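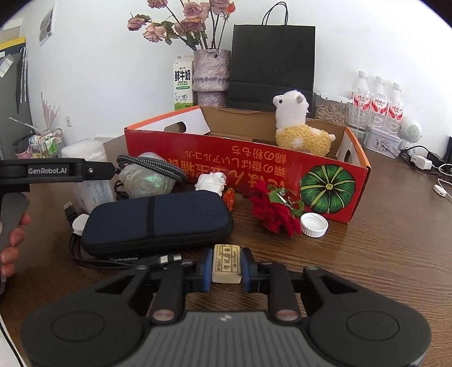
Setting Up a Demonstration Bench in a Mixed-Goods Packing Area

Last updated September 17, 2025

Applies to: Veres sites running Trendari arm cells, or preparing for one. Written for shift leads and bench technicians.

Before you start

A demonstration bench is a packing station where an operator does ordinary pick-and-place work with a pair of hand-held grippers in place of bare hands. The recordings go to the team that trains the arm cell. The bench takes one operator per shift off the regular line, and it changes how that operator is scheduled, measured and paid. Sort out those three points with the site manager before any equipment is unpacked. The Pellier site set up its first bench in February without doing so and had to stop after four shifts, when the operators' pick rates dropped in the weekly report and bonus pay dropped with them.

You will need:

One table, at least 48 inches wide, against a plain wall if possible
One pair of hand-held grippers, left and right, with spare fingertip pads
A recording station with a Wamum login for each operator
A stock of mixed items from the returns shelf
Open cartons in the sizes used on your line
A height-adjustable stool and an anti-fatigue mat
A printed copy of the task sheet

Step 1. Reassign the operator in Wamum

Open the shift plan and change the operator's role from PACK to DEMO for the full block. Do not leave the role as PACK and add a note. The rate calculation reads the role field and ignores notes.

With the role set to DEMO, the operator is paid the average of their previous six weeks, bonus included, and no pick rate is recorded. Confirm that the rate column shows a dash. If it shows zero, the role change was saved after the block started. Ask payroll to correct it the same day.

Step 2. Choose the items

Pull items from the returns shelf, where sizes and materials are already mixed. A useful set contains:

Small rigid items under two inches, such as erasers or bottle caps
Soft items that change shape when gripped, such as plush toys
Zippered cases
Cables, coiled and uncoiled
Bottles and lidded containers
Items with irregular outlines, such as artificial flowers

Leave out glass, blades, pressurized cans and anything with a damaged battery. The arm cell will not handle these, and they will stay with the manual line.

The first Pellier set had 200 items and was too uniform. Most were boxed goods from one supplier, and the cell later failed on soft items at a rate that sent most of them back to people. The current set has 417 items and is changed out in part every Monday.

Have the operator who will work the bench choose at least a third of the set. Packers know which items slow them down, and those are the ones worth recording.

Step 3. Lay out the table

Set the carton near the middle of the table, opening up, flaps folded out of the way. Place items in front of it and on both sides. A few items may stay behind the carton so that some reaches are awkward. Background clutter is acceptable and does not need to be cleared between runs. Real benches have clutter.

Keep the following off the table: drinks, phones, personal mail, badges, and paperwork carrying a customer name or address. Remove shipping labels from returned goods before they reach the bench. If a label is recorded by mistake, mark the run PRIVATE in Wamum and it will be deleted overnight.

Route gripper cables, where fitted, away from the operator's forearms and behind the table edge. Cables that are part of the item set should be kept clear of live ones. Tag the live ones.

Step 4. Fit and check the grippers

1. Inspect the fingertip pads. Replace any pad that is torn, shiny or lifting from its backing.
2. Check the pivot pins for play. Hold the body and try to rock each arm sideways. Movement you can feel means the unit goes back to the technician.
3. Open and close each gripper ten times. The two fingertips should meet squarely.
4. Wipe the camera window with a dry lens cloth.
5. Start the station and wait for both units to report READY.

Adjust the stool so that the operator's elbows are at table height or slightly above. Grippers extend the hand by several inches, and an operator who is set up at normal packing height will raise the shoulders to compensate. This is the most common source of complaints on the bench.

Step 5. Record a run

A run is one item or one carton, as stated on the task sheet.

1. Call up the task and press START.
2. Hold both grippers still over the table for two seconds.
3. Approach the item, close the fingertips on it, and lift.
4. Place it in the carton. Do not drop it from above the rim.
5. Return both grippers to the starting position and press STOP.

Work at a comfortable speed. Fast runs are harder to use, because the cell learns the hesitations and corrections along with the motion, and at speed these are blurred. If an item slips, keep recording and recover it. Slips with a recovery are kept. Slips where the item leaves the table are marked FAIL, and these are kept too, in a separate group.

Either hand may be used to steady an item. The operator decides the order of items unless the task sheet fixes it. Shift leads should not correct grip choice during a run. Put comments in the log afterward.

Step 6. Rotate

Limit gripper work to 40 minutes at a time, followed by at least 20 minutes of another task. Scoring recordings, changing the item set and relieving at the returns desk all count as other tasks. Packing at full rate does not.

Squeezing a gripper several hundred times an hour loads the thumb and forearm in a way that normal packing does not. Operators should report numbness, or soreness that is still present the next morning, and should be moved off the bench without a medical note being required for the first two days.

Step 7. Review at end of block

The operator reviews their own runs first and may delete any of them without giving a reason. The shift lead then checks a sample of 20. Pellier logged 3,674 runs in its first full cycle. Of these, 642 were deleted or rejected, mostly for a gripper that had lost READY status partway through. The station now beeps when this happens. Leave the volume up.

Runs are stored under a bench number. Operator names are held separately and are not sent to Trendari. Runs may not be used for attendance, discipline or individual speed comparisons. This is written into the site agreement, and a copy must be posted at the bench.

What changes once a cell is running

Operators will ask what the recordings lead to. Give them the following, and give it to them before they volunteer.

The cell takes over single-item cartons first. On a typical line this removes the steadiest and easiest part of the day. What remains for people is multi-item packing, fragile goods, soft goods the cell has refused, and clearing the cell when it stops. Several packers at Pellier reported that the job became more tiring after the change, even though fewer cartons passed through their hands. Rate targets set under the old mix are no longer valid and have to be measured again over at least four weeks.

One new role is created per cell, the cell attendant. It sits one pay grade above packer. Hours spent on the demonstration bench count toward the training requirement, but they do not guarantee the post. Do not tell operators otherwise.

Veres has committed to no layoffs linked to a cell for 18 months from its start date. Open positions may go unfilled during that time. If asked, say so. Temporary staff are not covered by the commitment, and the number of temporary shifts at Pellier has fallen since the cell went live.

Common problems

Rate column shows zero: role changed too late. See Step 1.

One gripper will not report READY: swap the cable first, then restart the station. If the fault follows the gripper, tag it and use the spare.

Item rotates between the fingertips: worn pads, or the grip is too close to the end of the item. Small flat-sided items hold best when gripped across the two widest parallel faces the fingertips can span.

Operator is slower in week two than in week one: normal, and usually a sign that harder items are being attempted. Do not raise it with the operator.

Recordings fail to upload: check free space on the station. A full block of two-gripper video will not fit if the previous day has not cleared.

Nobody signs up for the bench: check that the pay terms from Step 1 have been posted where the packers can read them. At two sites they had only been sent by email, and packers there have no work email accounts.

Send corrections to this page through the site technician.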